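Larkatbridge culvert and retaining wall job: notes for the 10-minute slot
May 5, 2025 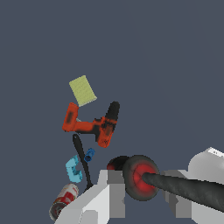 Start with where the job is. Cleltside Road, between the mill entrance and the county line. Two lanes, no shoulder on the creek side. Zoltley is the general contractor, Nair has the paving.

Scope. Replace 2 box culverts, rebuild 227 feet of retaining wall, mill and overlay the road on both sides. Total pipe and underdrain is 2598 feet. Most of that is underdrain, so don't let people think it's all storm pipe.

Slide 2. Traffic. One lane stays open the whole time, with temporary signals at each end. School buses get a call-ahead number. Pause here, this is where the questions came last time.

Slide 3. The wall. The old wall leaned toward the creek and the weep holes were plugged with silt. New wall is cast in place on a wider footing. Mention that the footing went deeper at the north end after the test pits in April showed soft clay. That change added cost and it's in the approved change order.

Slide 4. Culverts. Precast sections, set by crane from the road. Creek is pumped around during each set. The upstream culvert goes first. Utility conflict: the gas main crosses over the downstream one and has to be moved before we dig. The gas company has the drawings. No date from them yet. Say so.

Slide 5. Paving. Nair needs both culverts backfilled before milling starts. Final overlay goes down in one pull per lane. Guardrail follows, then striping.

If there's time: driveway access. Owners get written notice before we block an entrance, and steel plates go down overnight.

Leave the detour map up during questions. Spare copies of the lane closure schedule are on the table by the door.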